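Workshops & Hobbies > Shared Spaces > Checklists > Opening Inspection

We use cookies to remember your preferences. Accept | Manage

Cordeiro Pottery Studio: opening inspection, with comments
Completed 31 Mar 2023 by Loredana Testa. Second pair of eyes: Rui Pacheco.

First inspection since the new shelving went in, and what a difference it makes! I've written more than the form asks for because there was plenty worth saying.

1. Entrance and exits
Front door opens fully: OK
Back door opens fully: OK
Exit sign lit: OK
Comment: The back door used to stick every winter. Rui planed the bottom edge and it now swings open with one finger. Lovely job.

2. Kiln room
Kiln off and isolated at the wall: OK
Clear space all round: ACTION
Extractor running: OK
Door interlock cuts the power: OK
Comment: A bag of clay had been left against the side of the kiln. Moved while I was there, but please, everyone, use the low shelf. The interlock is a joy, by the way. We tried it twice and it clicked off straight away both times. Heat gloves are good, except the left one of the older pair, which has a split seam and has gone in the bin.

3. Wheels
Foot pedals return to stop: 1 ACTION, rest OK
Cables off the floor: OK
Splash trays seated: OK
Comment: The pedal on the wheel by the sink creeps. Hatem Berrada thinks it only wants cleaning and has offered to strip it down. Labelled "do not use" until he has. The new cable hooks are brilliant and I want some for my own kitchen.

4. Dust and glazes
Floor mopped, not swept: OK
Glaze tubs lidded and labelled: ACTION
Masks in the cupboard: OK, 13 left
Comment: Two tubs had lost their labels. One is certainly the Dallach blue (I'd know it anywhere) and Conceição Pacheco is going to fire a test tile of the other. Don't dip anything in it till then, however pretty it looks in the tub. Mopping has been excellent, you can see it along the skirting.

5. First aid and fire
First aid box complete: ACTION
Eye wash in date: OK, runs out in June
Extinguisher pin and gauge: OK
Fire blanket on its hook: OK
Comment: Plasters nearly gone again. I'll buy a box of 20 and a spare eye wash at the same time.

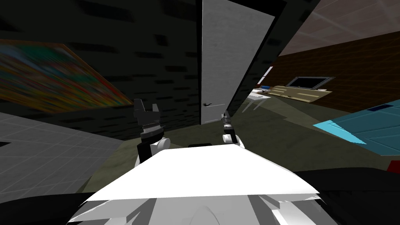 6. Shelving and storage
Uprights fixed to the wall: OK
Heavy items below waist height: OK
Step stool sound: OK
Comment: Joaquim Calado put these shelves up over a weekend and they are rock solid. I pulled as hard as I could on every bay and nothing moved. Plaster moulds at the bottom, bisque in the middle, light stuff on top.

7. Sink and drains
Clay trap emptied: OK
Hot tap temperature: OK
Comment: Trap was emptied this week, thank you whoever did it. The lid clip is a bit weak, so press until you hear it.

Still to do
Pedal: Hatem
Test tile and labels: Conceição
Plasters, eye wash, heat gloves: me
Clay bag reminder on the kiln room door: Rui

Wheels are open for the evening class, apart from the one by the sink.

8 comments | 2 shares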